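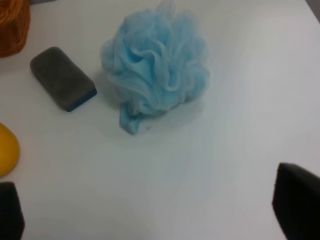 Page last changed: July, 16:05

Open day at Flellmont

Flellmont makes bath and cleaning goods, and once a year it lets the public in. I went with Welington Toledo, who drove, and we were there when the gate opened. Entry is free but you sign a sheet and leave your bag in a locker.

The tour takes 70 minutes. Our guide was Zuleica Portela, who has worked in the finishing department for 16 years. She started us in the netting hall, where the mesh for the bath poufs comes in on rolls. A length is gathered up, tied tight in the middle and shaken out until it is round. The tying is still done by hand. We were allowed to try, and mine came out lopsided. Welington's was better.

After that we saw the sponges. They are glued up in large sheets, one layer on another, and cut later. The cutting room is loud and they hand out earplugs at the door.

The last stop was the sample room, with white tables and goods laid out to pick up and handle. I spent most of my time with a light blue pouf with a hanging loop and a gray sponge that had a thin dark blue layer along the bottom. 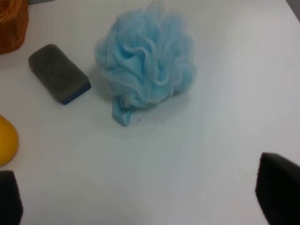 Zuleica said the loop is the part customers write in about most - it has to hold the weight of a soaked pouf on a shower hook. They changed the way it is knotted two years ago and the letters dropped off.

The shop is across the yard, in the old Bundgaard building. Seconds are sold by the bag. I bought five sponges and a pouf. The coffee stand takes cash only.

To get there, take bus 567 to Odska and walk back toward the water tower. Parking is on the grass behind the shop and was full when we left.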